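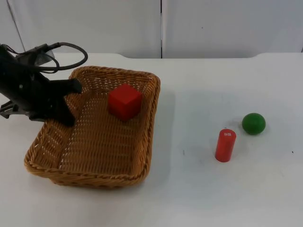 Search this site
Search
Posted 2024-05-24 by Musyoka Chege

Good evening. I want to talk about long green-flag runs at Brumley, and why we keep losing spots between lap 20 and the first stop. Start with the right front tire. When I say the tire is "falling off," I mean the grip leaves a little at a time, and the driver has to lift earlier at each corner. If you look at a woven basket, with the strips going over and under each other, you have a fair picture of how the cords inside a tire carry load. Push hard on one corner of it and the rest has to help. Keep that in mind for the next part.

(Put up the lap chart. Give them a minute to read it.)

The heavy line is our truck in the spring race. The thin line is the Beswood truck, which finished two spots ahead of us. For the first 11 laps we were quicker. Then the lines cross, and by lap 33 we were giving up ground in both ends of the track. Turn three was the worst of it. The driver said on the radio that he had no front grip from the middle of the corner on out, and the chart agrees with him.

What we changed for the test:

Front springs one step softer on the right side. Left side stayed put.
A little less cross weight. We went too far on the first try and came halfway back.
Air pressure up in the right front. This cost us speed on the first two laps, and the driver did not like it.
No change to the gears or the rear bar.

(Pause here. Somebody will ask about the rear bar. Tell them we ran out of track time.)

The test was at Kashindye, and I know that is a different track. The turns are flatter and the surface is older, so it wears tires faster. That helps us see a problem sooner, but I would not carry the numbers straight over to Brumley. What I would carry over is the shape of the line. With the new setup the truck started slower and stayed flatter. By the end of each long run we had made back what we gave away at the start.

On restarts we have a problem. Thirteen of the trucks in the spring race were on the lead lap at the end, and if we are slow for two laps after a caution, most of them can get a run on us. My answer for now is to have the driver use the high lane when he gets the choice, and to drop the pressure a little if the last stop comes late.

Cost. The springs came from Zedusik and the whole change ran us roughly $2,000 — that includes one set we will not use again. Shop time is not in that figure.

(Skip the next part if we are running behind.)

Pit stops. Brumley has a tight entry and we slid through the box once in the spring. The driver now has a mark on the wall to brake at. We also moved the right-side tires closer to the front changer, and practice stops have been cleaner.

We go back to Brumley in June. First practice will be long runs only, on used tires, with no qualifying laps until the second session. Take questions on setup first, then pit stops. The lap chart can stay up.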